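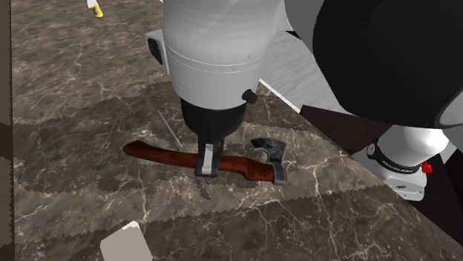 The directions were printed on the back of the parking permit, which I'd already put face up on my dashboard like a good girl, so the first thing I did at the Blomqvist Center was lock my car and then unlock it again.

"Take the stairs in the north corner to Level 2," I read through the windshield, with my forehead on the glass. "Exit and bear left."

There were two north corners. I'm not kidding! One had a big painted N on the wall and the other had a compass on the floor that disagreed with it. I went with the wall.

I should say that I was there to hand in a key. That was my whole job for the day. My aunt had rented Room 30 in Zallimska Hall for her choir, she'd gone home with the key in her coat pocket, and if it wasn't back by noon she'd lose her deposit. She has a bad hip and I have a car, so off I went.

Level 2 turned out to be a long hallway with orange carpet. I beared left (bore left? I bore left) and passed a set of glass doors, a drinking fountain, and a bulletin board with one flyer on it for a bus trip back in March. Then came another set of glass doors, another drinking fountain, and the same flyer. I stood there reading it for a while, in case it was a different bus trip.

"You're looking for Zallimska," said a man on a bench.

He had a sandwich on one knee and a visitor badge that said Tianyou Cheng in blue marker.

"How'd you know?"

"That's your second lap. I did four."

"And did you find it?"

"I found Erno Hall," he said. "It's very nice. They have a piano."
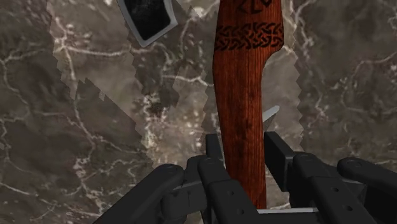 I sat down next to him, only for a minute, and showed him the map on my phone. He showed me his, which was on paper and had a coffee ring over the one part we needed. On mine, Zallimska was across a courtyard. On his, there wasn't a courtyard, just a gray block marked Udico Annex.

"So we go through the annex," I said.

"The annex is locked. I tried it." He folded up the rest of his sandwich. "What are you dropping off?"

"A key."

"To what?"

I dug it out of my purse. I'd had it since breakfast and hadn't looked at it once. It had a green plastic tag on the ring, and on the tag, in very small letters, it said 30 – ENTER VIA ANNEX.

We both looked at it. Then he picked up his bag, and we walked back past the fountain and the flyer and down a short flight of steps I would have sworn wasn't there before, to a gray metal door with a dent at the bottom.

The key stuck. I wiggled it, and he said to pull the door toward me first, and I said I was pulling it, and then it opened so fast that I stepped on his foot.

Inside was a courtyard, with two benches and a tree, and on the far side a row of windows with the lights on. My phone said 11:50.

"Left or right?" I asked.

Tianyou Cheng turned his map upside down. "Let's try left," he said, and held the door for me.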